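Benches, Boards and Brackets
Handout 4 for the Instrument Building course
Read before your first afternoon in Room 503

Welcome back, everyone. I know that most of you signed up for this course hoping to get to the optics or the electronics as fast as possible, and I promise we will get there, but I'd like to spend one whole session on the humble business of holding things still. I have watched a good many student projects over the years, and the ones that gave their owners grief usually did so over a bracket that wobbled or a cable that pulled, so please bear with me while I go on about bolts for a few pages.

What a breadboard is for

In this course the word breadboard means a flat metal panel with a regular grid of holes in it. (If you came from the electronics class, you will have the little push-in kind in mind, and we'll use those too, in handout 6.) The grid lets you put a part down, try it, change your mind and put it down again somewhere else, without drilling anything. It also gives you a ready-made ruler. Once you know the spacing on your own board, you can write down where every part sits by counting holes from one corner, and a partner who has never seen your setup can rebuild it from your notebook.

Boards can lie flat on the bench or stand upright, and dark finishes are common because they keep stray light down. A dark board will pick up scratches and scuffs as parts come and go. Don't fret over those! What you should fret over is grit or a burr under a bracket, so run a fingertip over the spot before you bolt anything there.
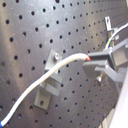
Notes by Desta Degefa
Instrument Building, shop section
Revised in December

Angle brackets

An angle bracket has a plate that sits against the board and a flange that sticks out from it, and between them they turn a flat surface into one you can hang things from. The gray one in the photo is a good one to talk about, with its silver bolt up at the top and a small round hole toward the bottom of the plate that lines up with the grid. When you choose a bracket, check that its holes match the spacing of your board before you carry it back to the bench. The Mudeck drawer and the Zeltar drawer hold parts with different spacings, and they look so much alike that I mix them up myself about once a term.

Put the first bolt in finger tight. Then square the bracket against a row of holes by eye, sighting along the row the way you'd sight along a fence. Put in the second bolt, if the job calls for one, and only then reach for the wrench. Snug is plenty for nearly everything we do here. If you find yourself leaning on the wrench, stop and come find me.

Cables

A braided sleeve is a lovely thing to work with, as it slides over edges nicely and doesn't mind being handled. It is still a cable, though, and it wants a gentle curve. Look at how the white one crosses over the bracket in an easy S, and try to give yours the same sort of generous bend. I'd like you to leave enough slack that you can lift the cable off the bracket with one finger, and then tie it down at a point on the board well away from any connector.

Ends matter as well. We use color to keep track of them, and your notebook should say which color goes where. The pair in the photo, blue at one end and red at the other, would take one line to write up. Please do write that line, even when it feels silly, and even when there is only one cable on your board.

For your first afternoon

Sign out a board from cabinet 398 and a bolt kit from the Pronditz shelf. Mount one bracket, check it for square, run one cable past it, and draw the result in your notebook with hole counts. Then take it all apart, swap notebooks with your partner and build theirs. Allow a full hour for the swap, as it always takes longer than people expect.

Reading: Ostapchuk workbook, page 51 and the two pages after it. The spare copy lives on my desk and you are very welcome to borrow it, as long as it comes home by the end of the day.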